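Irus Service Desk
Ticket 1039
Subject: Shared worktable, Jõgi Hall: laptop loses connection; cable routing; glare on photo prints
Submitted by: Simone Batista
Assigned to: Birutė Mägi
Priority: Normal
Status: Open, waiting for part
Opened: 19th February

Description of the issue

The laptop assigned to the shared worktable in Jõgi Hall loses its wired connection several times during a session. The connection usually returns without any action by the user. On two occasions it did not return until the adapter was unplugged and plugged in again. The sorting sheet was open both times and the most recent entries had to be typed again.

The table is used for sorting small items into the wooden organizer and, later in the same session, for looking through printed photo cards. Both tasks are recorded in Cedix from the laptop. A person is normally seated behind the table while others work from the front, and items are passed across the top. The cable lies in the way of this.

I would also like to report that the photo cards are difficult to view in the hall when the overhead lights are on. I was not sure whether this required a separate ticket.

Simone Batista

Service desk, first reply

Thank you for your report. Please provide the following before a visit is scheduled:

A photograph of the table in its normal working arrangement.
The asset number on the underside of the adapter.
Whether the connection is lost when no one is touching the table.
Whether the same laptop has been used at any other table with the same adapter.

The lighting matter may stay on this ticket for now. It will be passed to Building Services if a change to the fixtures is needed.

Birutė Mägi
Irus Service Desk

Reply from submitter

The asset number is 456. I have not seen the connection drop when the table is left alone, but I have not watched it for very long. The laptop has not been used elsewhere with this adapter. At my own desk it runs on a different one and has given no trouble.

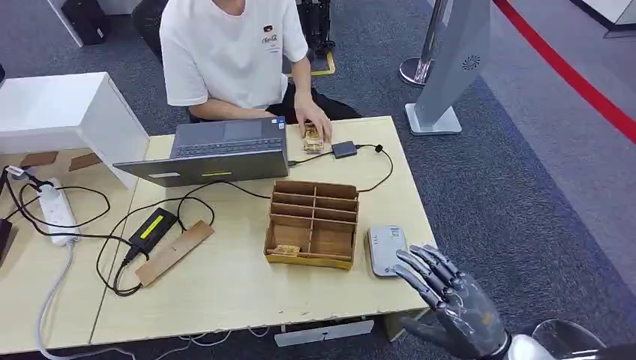

Shared worktable, Jõgi Hall. Adapter to the right of the laptop, organizer at the front.

The flat board on the left half of the table can be moved if necessary. The organizer should remain within reach from both sides. We had it further back in October and those working from the front found it inconvenient.

Simone Batista

Service desk, assessment

The material supplied has been reviewed. The adapter sits free on the tabletop, and its cable runs in a loop to the right before returning toward the middle of the table. A loose adapter can be pulled by its own cable whenever something is set down on the loop or drawn across it. This is consistent with a fault that is noticed only while the table is in use. It does not rule out a worn plug.

The submitter is asked to carry out the steps below in the order given and to record the result of each one on this ticket.

1. Save all work and close the sorting sheet in Cedix.
2. Unplug the adapter from the laptop. Check the plug for bent or dirty contacts. Do not clean it with liquid.
3. Move the adapter behind the laptop lid and plug it in again.
4. Lead the cable off the back of the table. It should not cross the area between the laptop and the organizer.
5. Leave the table untouched for about 30 minutes with the connection active. Note any loss.
6. Resume normal sorting and note any loss, with a short remark on what was being handled.

Items placed in the organizer for sorting practice may stay there. Open packages and drinks should be kept off the table while the laptop is connected.

Birutė Mägi

Reply from submitter

Steps 1 to 4 completed. The contacts appeared clean. The plug moves slightly from side to side when it is fully inserted, and I cannot say whether this is normal for the model.

Step 5: no loss.

Step 6: one loss. The table had been bumped on the left side while the board was being turned. The adapter did not move as far as I could tell. The connection returned by itself before I had reached for it.

The tabletop is easier to work on with the cable at the back, and I would ask that it be kept there whatever is decided about the adapter. It does now reach the floor box with no slack left over.

Simone Batista

Service desk, second assessment

A loss with the cable clear of the working area suggests that the plug is the cause. Side-to-side movement is not expected in a fully inserted plug. The adapter will be replaced under the Solleo supply agreement, and a 3000 mm cable has been added to the order so that the run along the back of the table is not under tension.

Until the part arrives:

Please save the sorting sheet at the end of each tray.
Do not tape the plug to the laptop.
If the connection is lost for longer than a minute, continue on the paper sheet and enter the results afterward. Results entered in this way should be marked "late" in the remarks column.

On the viewing of the photo cards, the submitter is asked to state where the cards are held when the difficulty arises, and whether it occurs with all of them or only some.

Birutė Mägi

Reply from submitter

It occurs mostly with the darker cards. Those with a brown or amber tone are the hardest, as the small details near the edges are lost when light falls directly on the surface. The cards are usually held up between two parties and turned until both have had a look. They are seldom laid flat on the table.

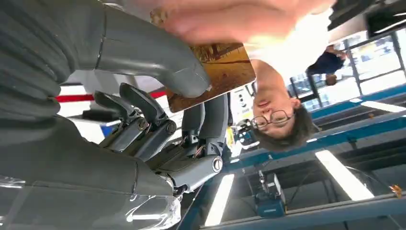 The white borders remain easy to see in any position, so the cards can still be told apart from their backs. The difficulty is only with the printed part. Tilting the card helps one viewer and generally makes matters worse for the other. We have tried moving closer to the windows, and on a bright day that did not improve things. Switching off part of the overhead lighting did help, but the switch also controls the area beyond our table and we were asked to turn it back on.

I have no strong preference as to the remedy. If the cards could be reprinted on a matte stock, that would be acceptable to us.

Simone Batista

Service desk, third assessment

The request to switch the lighting in sections has been passed to Building Services. The fixtures are attached to the overhead frame and any change to them must be arranged outside hall hours. No date can be given at present.

The print room has confirmed that matte stock is available in the same card size. One trial set of the darker cards will be printed first. The submitter is asked to compare it with the present set at the usual table, with all lights on, and to reply here. The present set should be kept until the comparison has been made.

Please do not apply clear film or sleeves to the cards in the meantime. Sleeves would add a second reflective surface and would need to be removed again for the comparison.

Birutė Mägi

Open items

Replacement adapter and 3000 mm cable: ordered, Solleo. Owner: Birutė Mägi.
Return of adapter 456 after replacement: Owner: Simone Batista. Please leave the asset label in place.
Trial set of matte cards: with the print room.
Sectional switching of hall lights: with Building Services, separate reference to follow.
Cable position at the rear of the table: accepted as permanent. Table plan in Cedix to be updated by the service desk.

This ticket will remain open until the adapter has been replaced and step 6 has been repeated without a loss of connection.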